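Student Project Report
Yayra Bonsu
Photography and Exhibition Practice, second year

Zonance: a pop-up show of portraits from a market street

Where the idea came from

I spent most of the autumn taking portraits of stallholders on the street behind my flat, and by the time I had 27 rolls of black and white film in a shoebox I knew I wanted people to see them on a wall. My tutor suggested I treat the showing as the project and the pictures as the raw material. That scared me a bit, and then it became the most fun I've had on the course!

The title, Zonance, comes from a painted sign over a shop that closed years ago. Nobody I asked could tell me what it sold.

Choosing the work

I made contact sheets for everything and pinned them along the corridor at home for a fortnight. Sendine, the small community darkroom where I printed, let me have the late slot, so I could make test strips until ten at night. I started with a pile of 100 work prints and got that down to a single row, with two large prints on the end wall facing the door. The edit took far longer than the printing. I kept putting back a picture of a fishmonger laughing with his eyes shut, and in the end it was the one people stood in front of longest (so I'm glad I was stubborn).

The space

El Ouafi is a café with a long back room and lovely north light until mid-afternoon. The owners gave me the room for two weeks in March. I hung everything at eye height for someone a little shorter than me, after watching visitors at another show tip their heads back.

Lighting and print surface 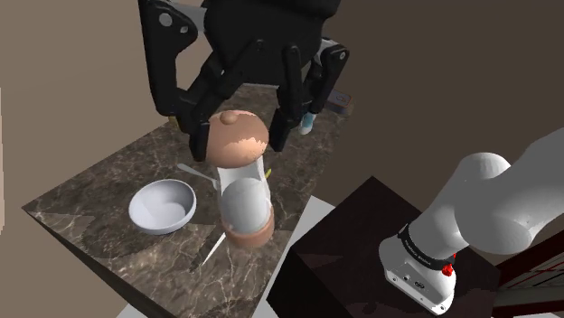

I had planned to print on glossy paper throughout, and the first evening in the back room changed my mind. With the spotlights on, every face had a bright patch across it. Glossy surfaces throw a highlight back at you, like the soft one down the side of the white cylinder, while the matte black links beside it stay much quieter. I reprinted the whole row on a matt fibre paper, lost a little depth in the blacks and gained faces you could look at from anywhere in the room. The two big prints stayed glossy, because the end wall gets no direct light.

Publicity and opening night

I printed 1000 flyers, which was far too many, and a friend drew the lettering. Trarkon, the student radio show, gave me five minutes on air and I talked for nine. Most of the stallholders came to the opening straight from packing up, and several brought their families. Hearing them argue over who looked best was wonderful.

What I would change

Captions need to be bigger. I would also record short interviews next time, and I've already asked the fishmonger.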